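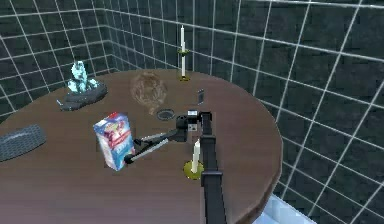
Page last changed: November, by M. Qureshi

Project diary, Orakzai household simulation study
Entry by Maham Jatoi, Wellow Laboratory

Tuesday. The group met at 9:30 to review the overnight batch and to agree on the wording of the methods section. Present were Kulsoom Talpur, Irfan Afridi, Noman Hayat and the undersigned. Mehwish Qureshi joined by phone for the second half and has since corrected this page.

The batch contained 3,318 episodes, all run in the Ovport simulator. Each episode was limited to 700 control steps. An episode that reached the limit was recorded as a timeout and kept in the totals. Last month's draft left timeouts out of the totals, and Mr. Afridi has asked that the two sets of results not be placed in the same table until the earlier ones have been recomputed. This was agreed.

Most of the discussion concerned tabletop contact. The cereal box remains the standard object for the grasping task because it is light, tall and easy to tip. Under the present rule, a grasp is scored only when both fingers report contact and the base of the box has left the table. Ms. Talpur showed several episodes in which the fingers met the box low on one side and the box leaned. She proposed that contact and lift be logged as two separate events, so that a touch without a lift can be found later in the records. The change is small and will be made before the next batch. The candlesticks stay on the table as clutter. Any contact with them will be logged, with no penalty to the score for now.

The group then turned to doors. The double door with lever handles has been difficult to score fairly, as the policy may choose either leaf. Mr. Hayat has rewritten the check so that it reads the angle of each lever and each leaf separately. The starting state is both leaves closed and both levers level, and the script now confirms this before the first step is taken. Episodes that fail the check are discarded and run again with the same seed.
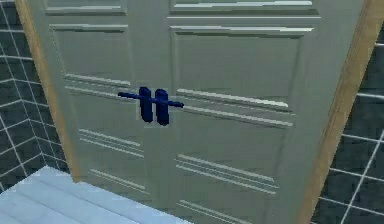 Why is the starting state checked before every episode?
A small error in the starting position can be counted later as progress made by the policy, and the check keeps such errors out of the score.

After a short break we reviewed the navigation scenes. There are 82 room layouts in the current set, and 64 of them include at least one floor obstacle. The walker is the obstacle that causes the most argument. Its tubes are thin, and the depth input tends to lose them against dark tile. Mr. Afridi would like to thicken the collision shape. Ms. Talpur objected that a thicker shape would no longer match the rendered one, and that the study would then be measuring something other than what the camera receives. I share her view, and the shape will stay as it is. The stepped edge where the floor meets the tile was raised again as well. It has been reported to Pleseo, who maintain our rendering package, and we are waiting for their reply.

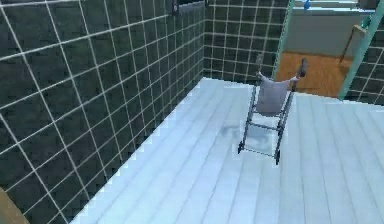
Viewpoint test

In the afternoon Mr. Hayat began the viewpoint test. The room and its contents are held fixed and only the camera position is changed. The policy is asked for a path to the open doorway from each position, and the paths are compared on the floor plan. If the paths differ by more than the width of the robot base, the layout is marked for review. Ms. Qureshi asked that the table be treated as an obstacle even when only its edge is in view, and the instructions have been amended to say so.

The comparison was still running at 5:15. The paths will be entered on this page once Ms. Talpur has checked them against the floor plan. I am to send the revised methods section to all members before then.
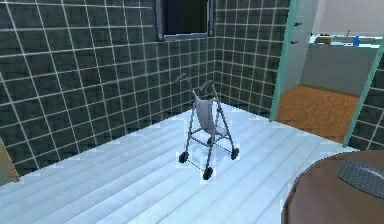
Viewpoint test, tiled room with walker and open doorway. Simulated view.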